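Home Posts Archive About Contact

Cleaning up the family files, the long way

6th January

I put this job off for most of last year. The files from three computers were sitting in five or six different places, and whenever I needed a document I had to remember which computer I was using when I saved it. Over the holidays I had a free week and bad weather, so I did the whole thing. These are my notes, mostly so I can repeat the process next time without working it out again.

I should say what I mean by "the family files." There are photos, which are the bulk of it. There are tax papers, insurance papers, manuals, school things, recipes, letters typed by people who are no longer here, and a lot of scans. There is also a fair amount of junk that came along for the ride every time we bought a new computer and copied everything over "to sort out later."

Getting everything into one place

The first step was to stop sorting. I have tried this job twice before, and both times I started by opening a folder and deciding what to do with each file. I would get an hour in, find some old vacation pictures, look at all of them, and quit for the night.

This time I made one folder called INCOMING on the big drive and copied everything into it without looking. Each source got its own subfolder with a plain name: old desktop, kitchen laptop, blue thumb drive, gray thumb drive, phone, mail attachments. I didn't delete anything from the sources. That matters. If you copy and delete in the same pass you will sooner or later delete something that didn't copy.

The old desktop took the longest. It is slow to start and slower to copy, and it would go to sleep in the middle of a transfer until I found the power setting and turned that off. If you are copying from an older machine, check the sleep setting first. I lost one whole evening to it.

One of the thumb drives could not be read at all. I tried it in two computers and then took it to Kerik, the repair shop over on Gilmartin Street. They looked at it while I waited and told me a recovery service would charge $300 with no promise of getting anything back. I thought about it for a couple of days and let it go. I am fairly sure that drive only held slides from an old job, and I had no way to know for certain without paying. I keep it in a drawer anyway.
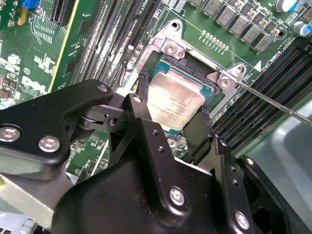
Do you need a fast computer for this kind of work?

Any computer that can open a folder and run overnight will do, and the time goes into making decisions and waiting for copies to finish. What you do need is enough free space to hold everything twice, because the copies pile up before they get smaller.

Dealing with duplicates

Once everything was in INCOMING, the duplicates were obvious. The same vacation existed in four subfolders. I used a small program called Stusus, which compares the contents of files and ignores the names. It found 1766 files that were exact copies of something else. I had it move them to a separate folder and left them there until the rest of the job was done.

An exact match is easy. Near matches are harder. A photo that was mailed to somebody and saved again is smaller than the original and won't show up as a copy. The same goes for anything that was rotated, cropped, or opened and saved in a different program. I didn't try to catch all of these. Where I noticed one I kept the larger file. Where I didn't notice, there are two of them now, and that is fine with me.

A warning about dates. When you copy a file, some systems give it the date of the copy, and then every picture in your collection says it was made last Tuesday. Photos usually carry their own date inside the file, so they can be put right. Scans and documents don't always. For those I went by the oldest version I had and put the year at the front of the name.

Names and folders

I have read a lot of advice on how to name folders and most of it is too complicated for a household. If other people in the house can't guess where something is, the system doesn't work. We ended up with 9 top folders:

Photos
Money
House
Car
Health
School
Letters
Recipes
Everything else

Inside Photos there is one folder per year, and inside each year there are folders only for the things we would look for by name, like a wedding or the trip to Drinden. Everything that isn't part of an event just sits in the year. I used to make a folder for every month and it was more clicking than it was worth.

Money is by year too. House and Car are by subject, because when the water heater quits I want all the water heater papers together, no matter what year they are from.

For file names I use the year, then what it is, in ordinary words. "2014 roof estimate." "2019 dishwasher manual." I don't use codes. I used to use them and then I forgot what the codes meant.

"Everything else" is the one that people argue about. Some say a folder like that fills up and becomes the whole problem over again. Ours has filled up some. I look through it twice a year and move what I can. I would still have it over having thirty folders with two files each.

What I threw away

Less than I expected. Deleting is tiring and the space is cheap, so I only deleted things that were clearly of no use:

Installers for programs we don't own anymore.
Blurry photos where there was a good one right next to it.
Screenshots of directions, order numbers and parking spots.
Manuals for things that left the house years ago.
Drafts of letters where the final one was saved.

I kept all the tax papers. I know you can get rid of them after a certain number of years, but I didn't want to look up the rule for each type, and they don't take much room. Somebody else can do that.

I also kept every letter, including the boring ones. My grandmother typed up what she had planted each spring and mailed it to people as if it were news. I have 23 of these, all scanned, and I read every one during the week I was supposed to be sorting. She complained about the same fence in most of them. Those are in Letters, with the year at the front.

The papers still on paper

There were two boxes of paper that had never been scanned. I did the smaller one. I set the scanner on the dining table and worked through it in the evenings with the radio on. For plain documents I used the middle quality setting and for photographs the highest. Staples are the slow part - pull them all first, in one sitting, and you'll go through the stack much faster.

If a page has writing on the back, scan the back, even if it's only a grocery list. Two of ours had phone numbers and names on them that helped me date the front.

Don't scan receipts unless you need them for something. I scanned a whole envelope of them before I asked myself what for. The ones printed on shiny paper had faded so much there was hardly anything to read anyway.

I did not throw out the paper afterward, other than the receipts. The originals went back in the box with a date on the lid saying when it was scanned. The larger box is still waiting. I have it down for March, when I'll have another few days off.

Copies

With everything sorted, I made the copies. We have one on the main computer, one on an outside drive that lives on the closet shelf, and one on a second outside drive that goes to my sister's house. When she visits she brings it with her, I bring it up to date, and she takes it home again. It is usually a couple of months behind and I can live with that.

I looked at paying for online storage and we may still do it. For now I didn't want one more monthly bill, and our connection is slow enough that the first upload would have run for weeks.

After making a copy, open some files from it. Pick a few from different folders and see that they open. I have had a copy finish with a cheerful message and half the folders empty. That was years ago and with a different program, but I check every time.

Write the date on the drive. A piece of masking tape works. I also put a sheet of paper in the desk saying what is on each drive, how the folders are set up, and where the passwords are kept. My husband read it and asked two questions, so I rewrote those parts. 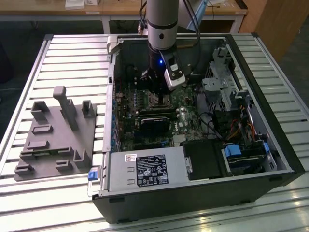
Keeping it up

The new rule in our house is that nothing gets saved to the desktop screen. It goes in one of the folders or it goes in INCOMING, and INCOMING gets emptied at the end of the month. We are six days in, so I can't tell you whether it will last.

Phones are the weak spot. They fill up and nobody wants to plug them in. I've put a reminder on the calendar for the first weekend of each month to copy the pictures over, for both phones, at the same time. I leave them on the phones for one more month after copying, in case I made a mistake, and then clear them out.

I also still have the folder of duplicates Stusus set aside. I'm going to leave it alone until the larger box of papers is scanned and filed. If we haven't missed anything from it by then, I'll delete it and empty the trash.

If anyone has a good way of filing recipes that come as photos of a page in a magazine, leave a comment. Mine are all in one folder with names like "chicken" and "chicken other," and I have to open each one to find out what it is.

Filed under: Around the House, Getting Organized

This site uses cookies to remember your preferences and count visits. By continuing to read you agree to their use.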